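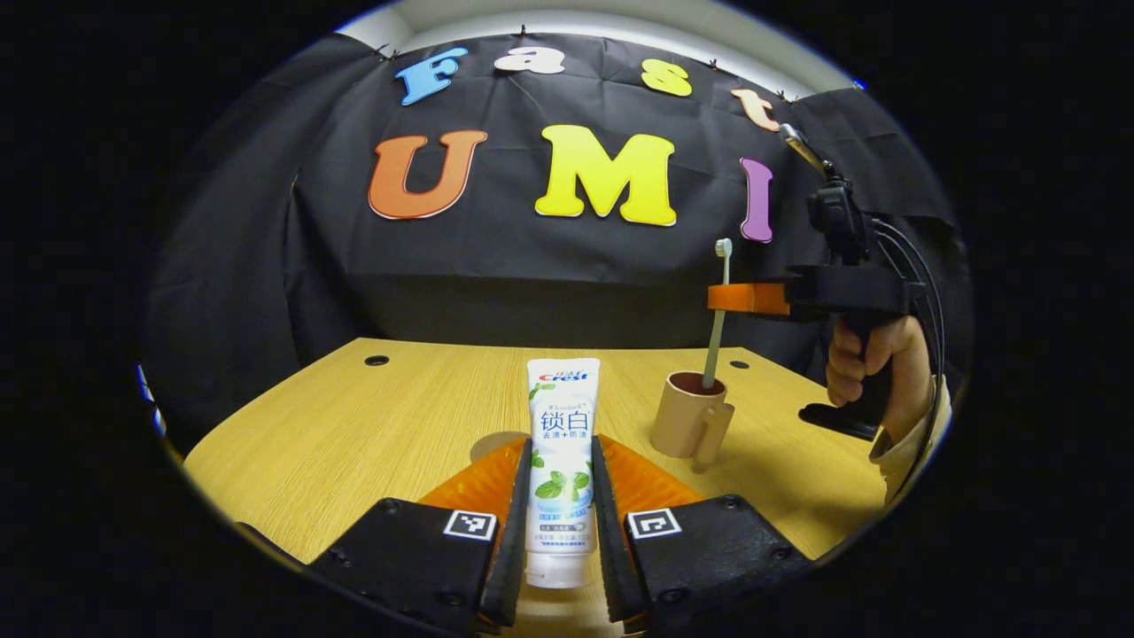
Most arguments about safety rules for robots concern the robot. People want to know how fast the arm moves and where the stop button is. Those are fair questions, and most of them have answers. The rules I would like to see written next are for the step before the robot, when a person picks up a hand-held gripper with a camera on it and does the job so a machine can learn it.

I spent part of December reading the written procedures of labs and small firms that record this kind of work. I read 11 of them. Only three said anything about what the operator should do when an attempt goes wrong. The rest covered calibration and file names and left it there.

That gap matters. Suppose the task is putting a tube of toothpaste in a cup. One operator lets go early and the tube leans. Another holds on until it is steady. A third bumps the cup, stops, and starts over. If all of that is saved under the same label, the buyer of the data has no way to know what "done" meant to the people who did it.

Tirnevora, which sells recordings of household tasks, has a rule I like. Every set comes with one page in plain words giving the starting position, the finishing position, and what counts as a failure. Failures are kept and marked. Anjani Pasaribu, who wrote the page, told me it took her five drafts, mostly spent on the word "upright."
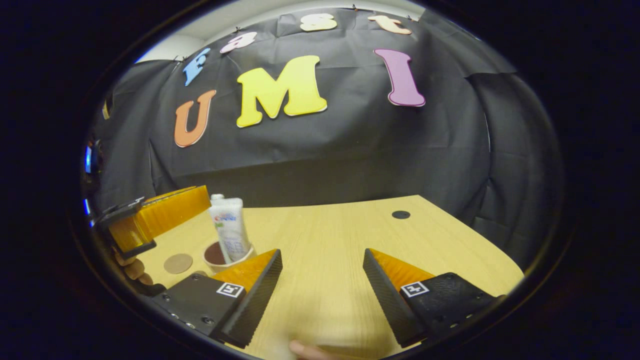 A toothpaste tube stands in a cup during two-handed work with hand-held grippers.

Two-handed work needs more care. There are two grippers and two cameras, and each camera may catch the other hand. A good rule would say which hand moves first, and whether the other may help. It would also say what to do about people. Fingers and sleeves get recorded along with everything else. Operators should be told that before they start, and should sign something that says so.

The usual objection is cost. Vetlow published a set of 2,596 recordings with no task page at all, and its engineers say variety is the point. I agree that variety is useful. It is more useful when someone has written down what varied.

I don't think this calls for a law. A shared one-page form would do, and buyers could refuse any set that arrives without it. Gillholm already does this with its suppliers, and they still deliver.

Related
Who signs off on a training set?
Lubis drops its two-person rule for night testing
What a stop button should stop
Letters: Labels, failures and the word "done"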